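3. Barrel wear in the Mowat trials
5 min read 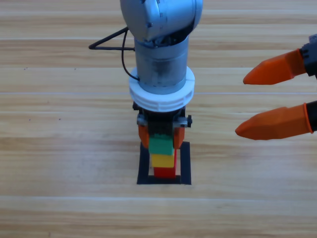 had been, until the second lot came in, treated as a supply question only. We treat it here as a measurement question. The barrels were accepted on bore gage alone, and the bore gage tells you very little once the chrome near the chamber starts to go. That is the gap this section tries to fill.

Figure 3.

3.1 Lots and handling

Two lots. Lot A from the older Ondusden line, lot B from the same drawings but a different hammer forge. 197 barrels in total went through receiving at Furnusville, all of them medium machine gun pattern, 7.62 mm, chrome lined. Serial numbers were logged on arrival and again before the first firing. A few paper tags came off in shipping and those barrels were matched back by serial, no losses.

Storage was indoors, muzzle down, light oil. We know some labs store flat. Did not test whether it matters.

Of the full set, 13 were pulled for sectioning before any rounds were fired. These give the baseline for chrome thickness and for the shape of the forcing cone. The rest went to the firing schedule or were held back as spares.

3.2 Firing schedule

Bursts, then a pause, then bursts. The schedule follows the one in Niven's earlier report with one change: we let the barrel cool in still air and did not use the fan. Kenneth Niven argued (personal communication) that the fan hides the very thing a user in the field would see, and we agree with him now, though we did not when the plan was written. It made the days long.

Each barrel had its own bolt head space check at the start of the day. Ammunition all from one lot, ball, linked. Tracer was left out. Tracer burns hotter at the base and we wanted one variable at a time, so anybody using these numbers for a mixed belt should be careful.

Barrel temperature was taken at a single point forward of the gas port. Single point is a weak choice. The probe slipped on several mornings and those readings are gone from the set, not filled in.

3.3 What was measured

Throat advance, by plug gage. Muzzle velocity, first and last burst of the day. Dispersion at 100 m from a fixed mount. Borescope pass every evening, graded by the same two readers, blind to lot.

Grading the borescope pictures was the slow part. Readers agreed well on heat checking and badly on flaking. Where they disagreed the worse grade was kept. This pushes the results toward early rejection and we think that is the right direction to be wrong in, for a part that a crew swaps by hand under pressure and will not have time to look at.

3.4 Results

Lot B wore slower at the throat but lost velocity at nearly the same point in the schedule as lot A. We did not expect that. If throat advance were driving the velocity drop the two curves should move together, and they dont. Land wear further down the bore is the obvious candidate. The sectioned barrels support it for lot A; for lot B we have too few sections to say.

Dispersion opened up late and quickly in both lots. There was little warning from the group sizes on the day before. The borescope grade gave better warning than the targets did, by at least one firing day in most cases, up to 433 rounds ahead in the best one. The plug gage gave almost none.

Reader effect was small next to lot effect. Day effect was not small. September was humid and the early firings sit slightly high on velocity; a correction was tried, made the fit worse, and was dropped.

3.5 Limits

No barrels were fired to failure. No stoppages were scored. The mount is stiffer than a tripod on dirt, so absolute group sizes should not be compared with field data. Relative ones, probably fine.

The Akar profile barrels were on the original list and arrived too late for the schedule. They are still in the rack and will be fired under the same plan, with the temperture probe clamped this time. Results go in the appendix of the next report if the range slot holds.

Revised 9 Jun 2021. Contact: Mowat Trials Office, Furnusville | Copyright Mowat Trials | Back to top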